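12/31/21
Pushing demos, Bradmont cell

Teleop with the hand controller, Kastriot driving. Target 15 demos before lunch, got through them with 5 thrown out for jerky starts. Lowered the speed limit and the starts got smoother. Log total is now 3,879.

Task: bring the rod down beside a block, then push it along the maple board. Red cylinder and star at the near side, the other colours left at the back.

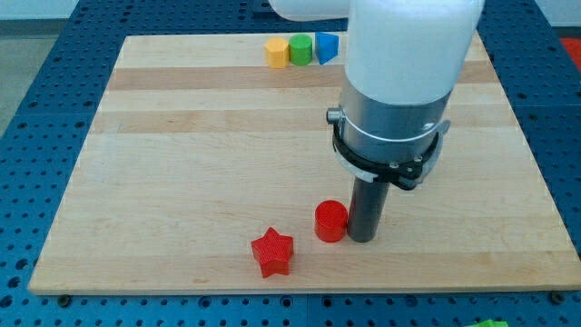

To do
Recheck rod height over the board. Copy logs to Vulier.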